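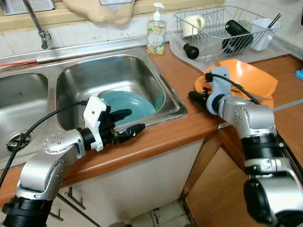
September, kitchen rig, sink tasks

Started 9:40. Kanchan driving, me on the log and resets. Goal for the day was to get the bowl set past 864 kept episodes before we change the prompt list again. We ended on 922 kept, so that part is done.

Task text as recorded: "put the bowl in the sink." Two bowls in rotation, orange and teal. The start condition now says whether the other bowl is already in the basin, and which basin. We left this out of the first batch and I spent most of yesterday going back through it by hand. Please fill in the field at reset time, before the operator takes the leaders.

Grasps. The orange one is wide and shallow and wants to be held by the near edge with the right gripper. If Kanchan closes too far down the wall the bowl tips up toward the wrist and the head camera loses the fingertips. Rim only from now on. Left arm should be over the basin before the right one lifts. Episodes where the left arm waits at home are still valid but tag them "single" so they don't get mixed into the handover split.

The teal bowl gives trouble once it's in the sink. When it comes to rest on its side against the back wall, the left gripper covers a good part of it from the head view. Ekrem asked if we should drop those. I say keep them. The policy will meet the same view when it runs, and the wrist camera has the rim most of the time. Tagged "occluded."

Cables: right wrist cable ran fine all day. Left one hangs in a loop over the counter edge and twice it dragged when the arm came back from the far basin. Both episodes thrown out. Needs a clip at the second link. There is a bag of them in the Pistton box, second drawer.

Rack: we move things in the dish rack every 300 episodes, so the model doesn't learn the rack as a landmark. Mug, black bottle and chopsticks stay in the pool. Soap bottle stays behind the sink for now. It is in everything recorded so far, so if it ever moves, start a new split and write it down here.

Timing. Resets take longer than the episodes. Kanchan tried resetting with the arms (bowl out of the sink, back to the counter) and recording that as its own task. Worked well enough that we should do it properly: "take the bowl out of the sink," same tags. Doubles what we get from an hour. I will add it to the prompt list tonight.

Uploader stopped at 2:15 with the disk full. Cleared the old Rokano test runs, which Ekrem had already copied over, and it picked up again. Nothing lost that I can find. Episode numbers skip by one at that point.

Target for the full sink set is still 3000. Fikville want a first cut before then and I told them they can have the orange bowl episodes as they are, without the occluded tag cleaned up.

To do
Clip on left cable
Recheck the head camera angle after the bolt was tightened
Ask Ekrem about a third bowl, something deeper
Second operator for the afternoons, Kanchan's wrists were sore by 4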